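The Guest Towel Has Had Its Day

23 Nov 2021

My mother owned a set of towels that no human being was permitted to use. They hung in the downstairs bathroom, and if you washed your hands in there you dried them on your pants. Guests, for whom the towels had supposedly been bought, understood this without being told. They came out of the bathroom with damp palms and a slightly guilty look, as if they had been tempted and had come through it.

I have been thinking about those towels because I am now the age my mother was when she bought them, and because last month I spent 302 dollars on linens in a single afternoon. I had gone to the big home store in Edmont for a shower curtain rod. I came home with the rod, two bath sheets, four bath towels, six hand towels and a stack of washcloths that I have yet to find a purpose for. Every one of them was described on its tag as "hotel quality," a phrase which, given some of the hotels I've stayed in, ought to be printed as a warning.
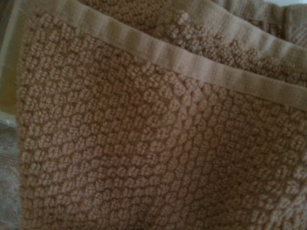
My position is that the guest towel should be abolished. I don't mean that guests should go without. I mean that the whole idea of keeping a better class of household object in reserve for people who visit twice a year is a bad bargain, and that most of us inherited it from parents who inherited it from people who had one good tablecloth and a real reason to protect it.

Consider the arithmetic. A guest comes to my house for a weekend in October. She uses one bath towel and one hand towel. I use mine every morning of the year. If there is one nice towel in the house, then by any sane accounting it belongs to me, and the guest can have the gray one with the bleach spot. She'll survive. She has one just like it at home, which she uses while her own nice towels sit in a closet waiting for me.

I tried this argument on my friend Razia Baloch, who heard me out and then asked whether I would be willing to hand her the gray one personally, face to face, at my own front door. I said of course. She said she would look forward to it. She has visited since, and I regret to report that she got the nice one.

So I know the pull of the thing. It isn't generosity, or not only that. When company is coming I go through my house like an insurance adjuster. I see the loose cabinet knob and the soap that has cracked down the middle. For a day or so I am a stranger in my own bathroom, and a rather snobbish one. Then the company leaves, the good things go back on the shelf, and I return to living like a raccoon.

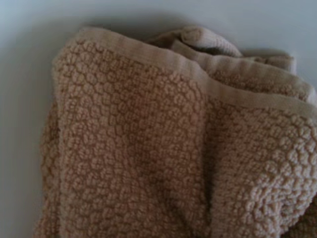
There is also the matter of storage. Good towels are thick, and thick towels don't fold so much as agree to a temporary truce. My linen closet was built in 1950-something for people who owned thin towels and few of them. To get at a pillowcase I have to lift out the entire guest collection, hold it against my chest like a sleeping toddler, and find the pillowcase with my free hand. I do this every week for the benefit of people who aren't there.

My grandmother, who lived in Dridau until she was grown, had a trunk of embroidered linen set aside for her married life. She was married for a very long time. When we opened the trunk after the funeral, most of it was still folded along its first creases, and where it had been folded it had gone yellow and begun to split. We stood there admiring the needlework. Then we did what you do with beautiful old linen that can't be washed or used or thrown away. We put it back in the trunk. It is now at my cousin's.

I don't want to make too much of this. A towel is a towel. But I notice the same habit in the candles I don't light and the bottle of wine that was going to be opened when something good happened. Several good things did happen, and each time I looked at the bottle and decided that they weren't quite good enough. It tasted like a wet basement by the time I got to it.

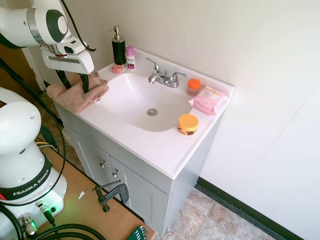
The defenders of the guest towel will say that a little ceremony is good for us, and I agree with them. I like a clean bathroom with something folded on the edge of the tub. What I object to is that we have arranged things so the ceremony is always for somebody else. The hotels figured this out long ago. Half the pleasure of a hotel is that you are allowed to use the towel, and then drop it on the floor, and nothing happens to you.

Since my trip to Edmont I've been running the house on new rules. The old towels went to the animal shelter in Conditberg, which takes them in any condition and did not comment on mine. The new ones are for whoever is wet. There is no top shelf. The first week I felt like a burglar. By the second I had stained one with hair dye, and I waited to feel bad, and mostly I felt that it was my towel now.

When I ran a short version of this in the neighborhood newsletter, the mail was heavier than anything I got for my piece on the library parking lot. Most of it was hostile, and some of it came with laundry advice.
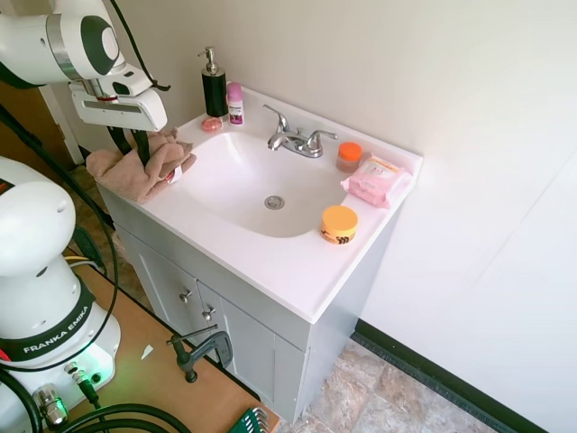

Merike Rätsep wrote that I had the whole thing backward. She keeps two good towels for company and has kept them for years, she said, and she likes knowing they are there. Opening the closet and seeing them gives her the feeling that someone might be coming. If she used them every day they would just be towels, and she has plenty of those already. She added that hair dye comes out if you get to it fast, and that I evidently hadn't.

I have read her letter a few times and I can't find the hole in it, which annoys me. I suppose there are people for whom the good towel is a kind of standing invitation, and it would be rude of me to go around to their houses and dry my feet on it. My mother may have been one of them. I never asked her. I was busy wiping my hands on my pants.

Still, I'm keeping my rules, with one amendment. There is now a single bath towel, washed and folded, on the chair in the spare room. It came from the same stack as the others and it will go back to the same stack. Razia is due again before the holidays, and she has already written to ask whether she should bring her own.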